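Tarnel Community Help > Robots and handling > Standards and good practice

House rules for recording with hand-held grippers: what do you have in yours?

Posted by mendero_newstarter
Viewed 200 times

I have been asked to write a short set of working rules for our recording benches. We have two people at a time using pairs of hand-held grippers, one in each hand, to record everyday kitchen jobs such as wiping, stacking and putting things in a dish rack. The recordings are then used to train a pair of arms. The arms themselves are in another room and we have a proper risk assessment for those, done by an outside firm.

For the hand-held side there is nothing written down. People have picked up habits from each other and the habits don't agree. One person starts every take with the fingers open, another starts closed. One person moves the rack back to the same spot each time, another says it is better if it drifts. Last month we threw away a whole afternoon of takes when it came out that the left and right grippers had been swapped after lunch and the log didn't say so.

What I would like to know:

Is there a standard that covers this? I have looked at the machinery and robot safety ones and they all seem to be about powered equipment.

What should be fixed and what should be allowed to vary between takes?

How long should one person record before a break? My manager has suggested two hours, and the people doing it don't like that idea.

How do you deal with the cables? Ours come out of the back of each gripper and people keep catching them on the corner of the table.

I would like to keep the whole thing to one side of paper if possible. Thanks in advance.

Reply from Bendik Forsberg
Marked as helpful by the poster

I don't know of a standard written for this exact job. You are right that the robot safety ones start from the machine being able to move by itself. A hand-held gripper doesn't, so most of what they say won't apply to your bench. What does apply is the ordinary workplace law where you are: assessing the work, trip hazards, repetitive hand work, electrical checks on anything with a mains supply. Talk to whoever looks after health and safety for the building before you issue anything, and have them sign the same sheet. If you write two sheets people will read one.

I have run recording benches at Åberg for a few years and our sheet has been rewritten more times than I would like. The current one is split into before, during and after.

Before the first take

Label the grippers L and R on the back of the handle, where the person holding them can see it. Put the label on the cable plug as well. This would have saved your afternoon.

Close both grippers fully, then open both fully, and check that the readings on the screen follow. If one lags or stops short, put it aside and write it in the log. Don't carry on with it and hope.

Check that the mounting plate is tight. Do it with the correct driver and not with a coin. We lost a batch to a plate that had worked loose by less than you could see by eye.

Clear the floor behind the person. In front and to the side matters less because they can't walk there, but they will step back at the end of a take without looking.

During

Start and finish every take with both grippers open and still, clear of the objects. Count to two in your head at each end. It feels slow and it makes the takes much easier to cut.

Say in the log which things are fixed for the session and which are free. For us the table, the height of the table and the lighting are fixed. The objects are free, within reason. I would side with your person who lets the rack drift, but make it a rule so that everyone does it. We move it by a hand's width or so every few takes and turn it now and then. If it always sits in one place the arms will learn the place.

Don't help with your fingers. If the object slips and you nudge it with a knuckle, the arms have no knuckle to copy you with. Mark the take as failed and go again. Failed takes are kept, in their own folder, with a word or two on what went wrong.

Move at a speed the arms can manage. New people are nearly always too quick. We have them watch the arms do the job once before they record anything.

After

Wipe the finger pads, hang the grippers up by the handle, coil the cables loosely. Count the takes in the folder against the takes in the log and sign it. If the numbers differ, find out why before you go home.

On breaks, two hours is far too long in my opinion. The grippers are not heavy when you pick one up, but you are holding your arms out in front of you the whole time and squeezing. Our limit is 42 minutes, an odd number which came from the length of a block in the software at the time and stayed. After that the person swaps to labelling or checking and somebody else takes the bench. We also cap it at 100 takes per person per day, whichever comes first. I can't point you to a study for either figure. They are what our people agreed they could do without sore wrists.

Reply from zurkex_user

There's no standard, just use common sense. We tape the cables down and it's fine.

Reply from benchside

I wouldn't tape the cables along the table. Tape near the hand end stops the person from turning their wrist, and then you get a lot of takes where the gripper comes in at the same angle because the cable won't let it do anything else.

What works for us is to leave a loose loop behind the hand, long enough to reach the far corner of the table with the wrist turned fully over, and clip the cable only after that. The left cable goes off to the left and the right cable to the right, and they never cross in front of the person. Test it by reaching for the furthest thing on the bench with each hand in turn. For us that's the dish rack, which sits near the back, and the usual job is a sponge in the right gripper with the left one open and waiting.

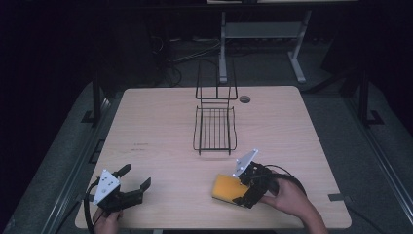 Check the loop again every time the person changes, as a tall person and a short person need different lengths. It takes a few seconds and we have it as a line to tick at the top of the log.

Two more things I would add to Bendik's list.

Soft objects need their own rule. A sponge can be squeezed nearly flat and the take will still look all right on screen, but the arms may then squeeze everything that hard. We ask people to close until the sponge is held and then stop. We also swap sponges when they start to lose their shape, and write the swap in the log. Keep a spare of the same colour and size, or change to a different one on purpose and say so.

Marks on the table should be decided on by the group. People like to draw little pen marks to show where things go, and then the marks stay there for months after the job has changed. Either have none, or have them on every bench and clean them off at the end of the job. We went for none in February and had a few grumbles, then people got used to it.

As for one side of paper, it can be done if you leave the reasons out. We keep the reasons on a second sheet in the folder for new starters, and the one on the wall is only the steps. Ours has a space at the bottom for the date it was last changed and who changed it.

Comment from mendero_newstarter

Thank you, this is more than I hoped for. I have taken the before, during and after layout and the tick line for the cable loop. My manager has agreed to come down from two hours and we are going to try blocks of the same length as Åberg's to begin with.

One follow-up for Bendik: do you keep the failed takes for ever, or is there a date when they go?

Comment from Bendik Forsberg

We keep them until the job is signed off and then for up to 200 days, on the slow storage. After that they are deleted along with the working copies. Put the deletion in the sheet as well and give it to a named person, otherwise it doesn't get done.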